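Tikport lab puts two grippers head to head

September 25, 2024

The automation group at Tikport has finished the first round of its gripper comparison, and the crew could hardly wait to talk about it! Two sets of fingers, the Bedeck and the Okell, went through 2000 pick attempts each on the same arm, with the same controller and the same wrist camera.

The job was folding-table work: picking up clothes and small household items and putting them down again where they belong. Pentti Räsänen, who set up the trials in August, wanted everyday things on the table from the start. "Blocks are fine for a first afternoon," he said. "Then you hand it a T-shirt and find out what you've really got."
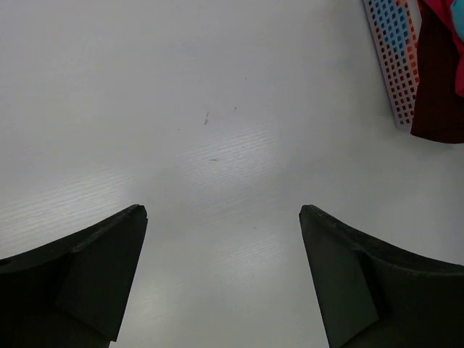

Both sets did well on rigid items, and the Bedeck fingers dropped just 111 picks over the whole run. Cloth was where things got lively. Thin fabric kept slipping out at the last moment with the Okell set until Eglė Eglītis slowed the closing speed, and after that the two were much closer than anyone had bet on (there were bets, and Rogelio Maglaya owes several people coffee).

The wrist camera got its share of attention too. Glare off a white tabletop can wash out small details, so the group is trying different exposure settings before the next round. Valtteri Partanen has already gone through 3236 saved clips, tagging every one where the arm hesitated before closing.

Next up is a controller swap. A Ferrand unit is on the bench now, and Onni Huttunen hopes to have it driving the arm with both finger sets in the coming weeks. The group will post its full results table and the test settings once that round is finished.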